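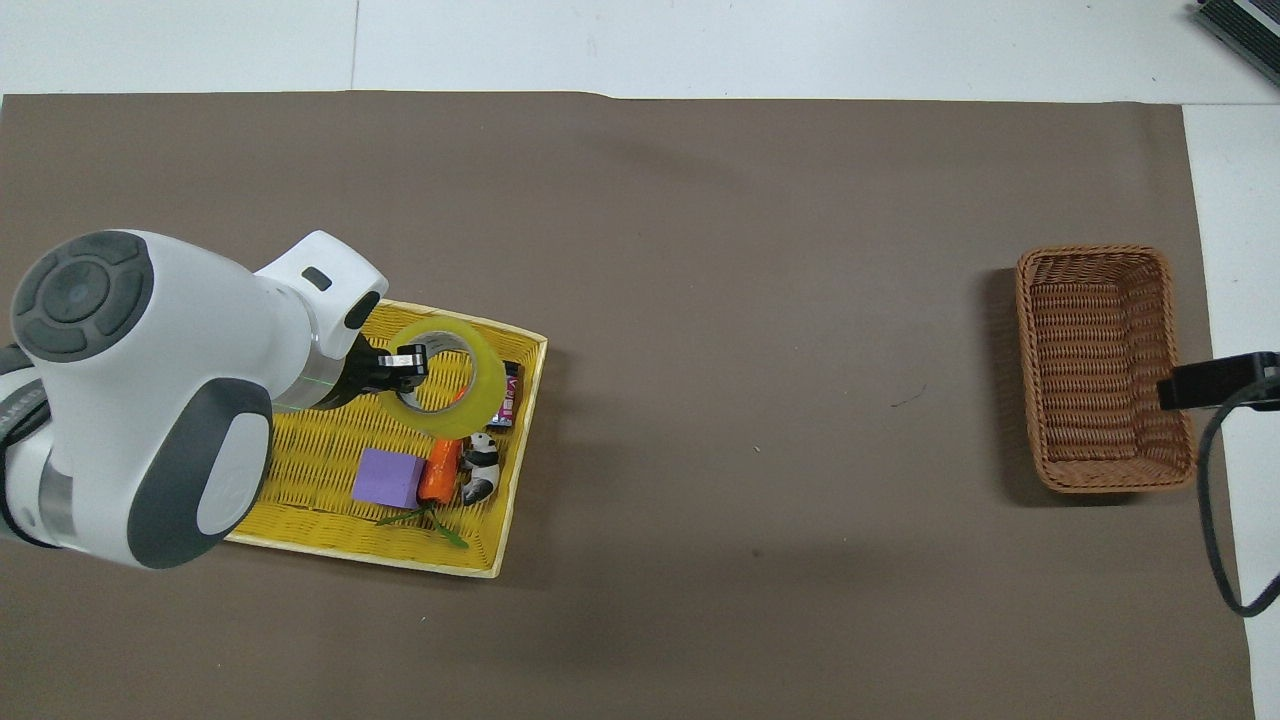
Tape, a foam cube, a carrot and a panda sharing one yellow tray.

Search Opinion Enter keyword Go

Another basket will not tidy your house. I say this as the owner of 11 of them, most bought from Ronlow in a hopeful December.

The theory is that a shallow tray gives small stuff a home. What it gives small stuff is a party. Packing tape moves in with the toys, and when I need to mail something I dig past a toy carrot to get it. Is that storage? It looks to me like a floor with a rim.

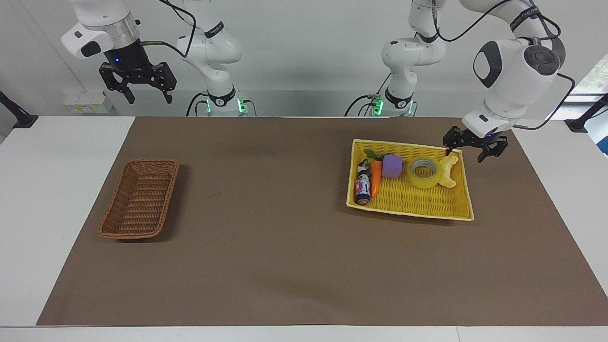 Wicker on the left, empty; yellow plastic on the right.

Hanyu Jiang, my neighbor in Jeddale, swears by sorting from one basket into a second. Fine, but sorting by what? I have yet to hear a rule that survives a bone-shaped toy. I'd sooner own less and keep the tape in a drawer.

Related
Do You Need a Label Maker?
The Case Against the Junk Drawer
84 Hooks and No Coats

We use cookies. Accept | Settings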